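Mercredi, 14 h — arrêt en défaut de la cellule au cycle 219, pendant le transfert du pot de billes. Seuil de couple dépassé au poignet. Orhun accuse le capteur. Je n'y crois pas trop : on l'a changé en janvier, et le défaut est revenu 2 fois.

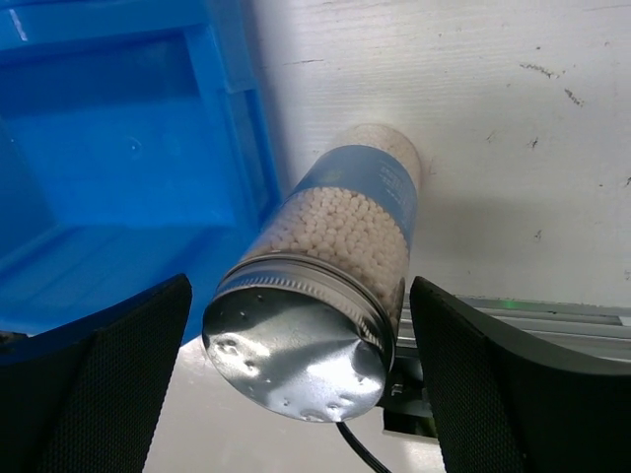
Je penche plutôt pour le câble noir. S'il tire quand la pince s'incline, le couple monte et le log ne dira jamais pourquoi. Deisy propose de relever le seuil de 4 à 6 N·m — contre, tant qu'on n'a pas la cause. Vitesse limitée à 80 mm/s en attendant. Taner A. refait 80 cycles demain, câble bridé.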